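Sorting Cell Project, Lolbridge Site
Progress Report to the Flura Workplace Fund
Reporting period ending September

1. Status

The project is on schedule for the work in the training cell and behind schedule for the move to the packing floor. Spending is within the approved budget. The floor installation was planned for this period and will now take place in the next one. The delay comes from the electrical work at Flirngate, where the second supply line has not been signed off by the building owner.

2. Work in the cell

The cell uses two arms, one on each side of a black table, with dark curtains on the remaining sides to keep the light steady. Small mixed items are handled over a round gray bin and a shallow pink tray. Light items with irregular shapes were chosen on purpose. They are closer to the returns stream than the cartons used in the first period, and they expose weak grasps early.
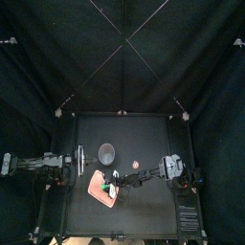 Which tasks will the packing staff stop doing once the cell is on the floor?
First sorting of small returns, at the two benches nearest the loading door. Inspection, repacking and all customer queries stay with the current staff, and no post is removed under the plan agreed in the spring.

Control software was updated twice. The first update changed how the arms share the space over the table, so that one waits when the other is reaching across. The second update added a log entry for every stop, with a code for the cause. Before this, operators wrote stops on paper and the causes could not be compared between shifts.

In the last full trial the cell attempted 490 picks. The main causes of failure were items lying against the wall of a container and items touching each other. Both are being worked on by Tokgöz under the existing support contract. No extra funds are requested for this.

3. Staff and training

There are 16 people on the returns team. Of these, 14 have completed the basic course, which covers safe entry, restart after a stop, and clearing a dropped item. The other two joined after the course dates and are booked for the next round. Five operators have gone on to the second level and can now adjust pick positions without calling support.

The second level was moved from the classroom to the cell itself after the first group asked for more practice time. Each session now begins with a stopped cell and a fault that the operator has to find. Sessions are held during paid hours. Cover on the benches has been tight on the early shift, and the shift plan has been changed to start training at 10 a.m., after the first truck is unloaded.

The wrist view is shown on the operator screen and is used in the second-level course to judge finger position before a grasp.
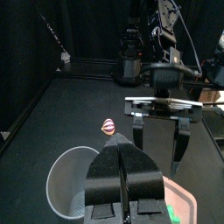 One operator on the early shift remarked that the arms had taken over the part of the job she minded least, and that she would like the heavy cartons to be looked at next. Similar points were made in the written feedback. Carton handling is outside the present grant, but the request has been passed to site management and will be listed as an option in the final report.

Feedback also raised the matter of pace. Staff do not want the bench rate tied to the rate of the cell. The current position is that no individual rates are recorded from the cell logs, and this has been written into the operating procedure.

4. Changes to the job

Two role descriptions have been redrafted. The sorting role now includes restart and clearing duties, with the pay step that goes with them. The bench lead role includes a short daily check of the stop log. Both drafts are with staff representatives for comment.

5. Open items

Supply line at Flirngate: awaiting sign-off.
Floor marking and guard layout: drawn, not yet approved.
Spare gripper fingers: ordered through Tokgöz, delivery date not confirmed.
Basic course for the two new starters: booked.
Noise check on the packing floor: to be done after installation, on both shifts.

The next report will cover the floor installation and the first month of operation at Lolbridge.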